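Rasex 800 portable dehumidifier: my notes after a wet winter in the basement

March 11, 2024

I put off buying a dehumidifier for years. Our basement never flooded, it just always felt like the inside of a gym bag from fall to spring, and I kept telling myself a fan would sort it out. The fan moved the damp air from one end of the basement to the other. So this winter I finally bought the Rasex 800, and I love this thing!

Setup took less time than getting the tape off the box. You stand it upright overnight so the oil can settle back into the compressor, plug it in, pick a humidity level on the dial, and walk away. Mine sits between the furnace and the shelves, and I set it to 50 percent. The first morning the bucket was full to the line and I carried it upstairs to show my wife, who was less impressed than I was.

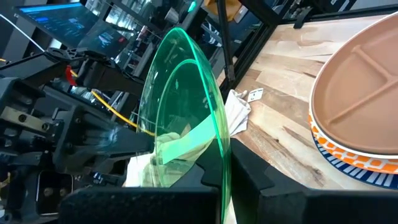 Can it drain by itself so you don't have to empty the bucket?
There's a hose connection on the back that takes an ordinary garden hose, and the water runs out by gravity. The outlet sits low, so the unit has to stand higher than your floor drain. If you need to push the water up to a sink, you'll have to add a small pump.

I went with the hose after two weeks of buckets and put the unit on a pair of cinder blocks. The blocks cut down on the hum too, or at least I don't hear it through the floor anymore. On low it's quieter than our old window air conditioner, and on high I'd call it noticeable but fine unless you're trying to watch TV right next to it.

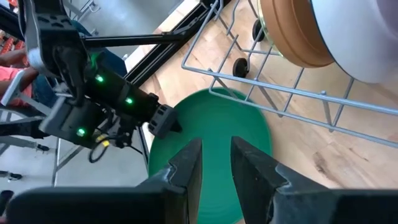
The filter slides out from the side (no screws, thank you) and rinses clean under the faucet. I do it once a month. The coil behind it stayed free of frost even when the basement got down into the upper fifties, and that was the big worry for me after reading so many complaints about the cheaper Rusis model icing up. I can't speak for the Rusis myself, I only looked at it in the store.

A few gripes. The power cord is short, the beep when you change settings is way too loud, and the wheels are useless on carpet. It also warms the room a little, which was welcome in January and may be less so in July. The plug-in meter says it costs me some 100 dollars more a year if I keep going at this rate, though I expect to turn it down in April once the heat is off.

The musty smell is gone, the cardboard boxes feel like cardboard again, and I've started using the workbench. If it lasts three winters I'll buy the same one again.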